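Ein Telefon für Erwachsene

Mittwoch, 3. Juli

Mein altes Handy hat sich im Juni von mir verabschiedet, und zwar so, wie sich Handys verabschieden, wenn man sie sechs Jahre lang auf Badewannenränder legt. Der Bildschirm blieb schwarz, der Wecker klingelte trotzdem. Man kann einen Wecker, den man nicht sieht, übrigens nicht ausschalten. Man kann ihn nur unter ein Sofakissen legen und warten, bis er müde wird. Meiner wurde am zweiten Tag gegen Mittag müde.

Ich brauchte also ein neues und hatte mir eine Obergrenze von 200 Euro gesetzt. In diesem Bereich gibt es ungefähr 100 Geräte, die alle gleich aussehen und alle »Pro« heißen. Geworden ist es das Welska, weil es nicht »Pro« heißt und weil Ayantu Lencho, mit der ich mir seit dem Studium die Meinung über technische Dinge teile, ihres seit dem Winter benutzt und sich noch nicht beschwert hat. Wer Ayantu kennt, weiß, was das heißt. Sie hat sich schon über einen Löffel beschwert.

Zum Auspacken gibt es wenig zu sagen. Telefon, Kabel, eine Nadel für das SIM-Fach und ein Faltblatt in sehr vielen Sprachen, in dem steht, dass man das Telefon nicht essen soll. Kein Ladegerät. Das ist wohl gut für die Umwelt, ich habe jedenfalls eine Schublade voll davon und wollte die alten endlich einmal sinnvoll einsetzen. Von denen in der Schublade passte eines. Es war das vom Rasierer.

Die Einrichtung dauerte einen Abend. Zuerst wollte das Gerät mein WLAN, dann meine E-Mail-Adresse, dann meinen Fingerabdruck, dann mein Gesicht. Den Fingerabdruck habe ich gegeben, beim Gesicht bin ich hart geblieben. Danach fragte es, ob ich »Jivovura« aktivieren möchte, den persönlichen Assistenten. Ich tippte auf »Später«. Seitdem fragt es jeden Morgen, sehr höflich, wie ein Nachbar, der seine Bohrmaschine zurückhaben möchte.

Was mich positiv überrascht hat, ist der Akku. Ich komme zwei Tage hin, wenn ich mich benehme, und anderthalb, wenn ich im Zug sitze und so tue, als würde ich lesen. Mein altes Telefon schaffte zuletzt den Weg vom Schlafzimmer in die Küche. Man gewöhnt sich erstaunlich schnell daran, nicht mehr in jedem Café zuerst die Fußleisten nach Steckdosen abzusuchen. Leider setze ich mich aus Gewohnheit immer noch daneben, meistens zwischen Garderobe und Toilettentür.

Die Kamera. Nun ja. Bei Tageslicht macht sie Fotos, auf denen man erkennt, was man fotografiert hat, mehr verlange ich für das Geld nicht. Abends wird es malerisch. Ich habe ein Bild von meinem Abendessen verschickt und bekam die Rückfrage, ob der Arzt das schon gesehen habe. Es gibt einen Nachtmodus, bei dem man das Telefon mehrere Sekunden stillhalten muss, was bei Gebäuden gut klappt und bei Katzen überhaupt nicht. Dazu kommt ein sogenannter Schönheitsfilter, der ab Werk eingeschaltet ist. Auf meinem ersten Selbstporträt sah ich aus wie ein frisch gewachster Apfel. Wer ihn abstellen will, findet ihn im Kameramenü unter »Szene«, dann »Mehr«, dann noch einmal »Mehr«.

Ab Werk sind außerdem einige Apps dabei, um die ich nicht gebeten hatte. Eine heißt Mamo und möchte, dass ich mehr trinke. Sie meldet sich mit einem Glucksen, das im Großraumbüro schon zu einem längeren Gespräch geführt hat. Löschen lässt sie sich nicht, nur »deaktivieren«, und nach dem letzten Update war sie wieder aktiv und hatte offenbar Durst angesammelt. Privard, der Passwortspeicher, ist dagegen richtig brauchbar. Er ist so sicher, dass ich am dritten Tag selbst nicht mehr hineinkam und mich mit der Frage nach meinem ersten Haustier ausweisen musste. Wir hatten zwei Wellensittiche. Es war der andere.

Zur Geschwindigkeit: Es ist kein schnelles Telefon. Wenn ich die Karten-App öffne, habe ich Zeit, mich schon einmal in die falsche Richtung in Bewegung zu setzen. Beim Tippen hinkt die Tastatur manchmal ein, zwei Buchstaben hinterher, dafür korrigiert sie mit großem Selbstbewusstsein. Meiner Vermieterin habe ich »mit feindlichen Grüßen« geschrieben. Die Nebenkostenabrechnung kam dann auffallend zügig.

Telefonieren kann man damit auch — ich erwähne es, weil es in keinem der Tests stand, die ich vorher gelesen habe. Die Gegenseite klingt klar, ich selbst klinge laut Ayantu »wie immer, also ein bisschen zu laut«. Der Lautsprecher sitzt unten, genau dort, wo beim Querhalten der rechte Zeigefinger liegt. Seither schaue ich Videos mit abgespreiztem Finger wie eine Herzogin beim Tee.

Und dann die Hülle. Im Laden gab es für dieses Modell genau eine, durchsichtig, und sie war nach einer Woche so gelb wie eine Raucherkneipe. Ich habe daraufhin eine aus Filz bestellt, die laut Beschreibung »universal« passt. Universal bedeutet hier, dass auch ein Taschenbuch hineingeht. Das Telefon rutscht darin hin und her und dreht sich gern so, dass ich beim Herausziehen zuerst die Kamera in der Hand habe und mit dem Daumen auf der Linse weiterwische. Immerhin ist es weich gefallen, als es gefallen ist.

Ob ich es wieder kaufen würde? Vermutlich ja, und dann mit dem größeren Speicher. Der kleine ist jetzt schon halb voll, obwohl ich außer zwei Podcasts und den Fotos von den Fußleisten nichts draufgetan habe. Heute Morgen kam außerdem wieder ein Update. Es glucks​t jetzt in Stereo.
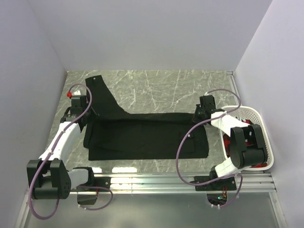 Schwarzes Kleidungsstück, halb gefaltet, auf marmorierter Tischplatte.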